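The workshop at Kedside has a rule that no project may take up a bench for longer than a month. The gripper has been on the bench nearest the door since January, and its owner has stopped offering to move it.

He is a retired fitter of elevator doors and would prefer to leave his name out of this. "Put the tool in, not me," he says. The tool is a hand-held gripper with two fingers and a black body, the third he has built and the first that he is willing to lend out. The first two were made at his kitchen table in Estalstead, mostly in the evening.

He began with a cheap kit from Fodis that was meant for a small robot arm. The arm never got finished. "I had the hand and no arm, so I used my own," he says. He took the motor out, put in a trigger and a return spring, and spent the rest of the winter finding out why the fingers would not close straight. The cause was a hinge pin, eight millimeters long where it should have been ten. He had cut it himself.

The second version closed straight and broke often. He keeps the broken fingers in a coffee can and will tip them out for anyone who asks. There are 17 of them. Most failed at the same place, just above the mount, where the layers of the print ran across the load. He turned the part on its side in the printer and the breakages stopped. "That was a five-minute change and I came to it after two months. I was busy making the thing thicker, which made it heavier, and then my wrist hurt."

Weight still bothers him. The present tool comes to 994 grams with everything attached, and he talks about the six grams under a kilo as if he had paid for each one. He would like to lose another 40 from the body this summer. The fingers he intends to leave alone.

For testing he uses toy building blocks. They are cheap, they are all made to size, and a poor grip shows up quickly when a block turns in the fingers – a wooden cube, he says, will forgive you. He works at a table with the blocks spread out and goes after them one by one, sometimes with a second person moving pieces about so that he can't settle into a pattern. A session lasts until his hand is tired. Afterward he writes down what slipped.

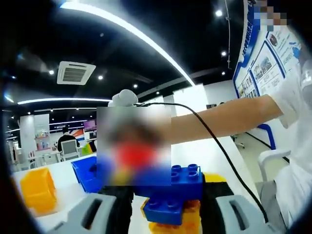

Wikström, who shares the bench, thinks the tests are too easy, and would have him pick up screws, keys and a wet sponge before changing anything else on the tool. The two of them have argued about it since spring. The builder accepts the point about the sponge. Keys he regards as a different job, one that needs a different fingertip, and he has a drawing for it that he is not ready to show.

What he wants in the end is to put the fingers back on a motor. The arm from the kit is still in its box, and he has bought a better one secondhand, with one stiff joint. His plan is that whatever he has learned by hand will tell him how far to open and how hard to squeeze. "When I hold it myself I can feel the block start to go," he says. "The arm won't feel that. So I need a number for it, and I don't have the number yet."

He has a small force sensor on order and expects to spend several weeks getting sensible readings from it. Asked whether he would sell the design, he says two people have wanted to buy one and he told both to come in and build their own. One of them did. That gripper has a longer trigger and a softer spring, and he admits that the trigger is better than his. He has measured it and will copy it when he next has the body apart.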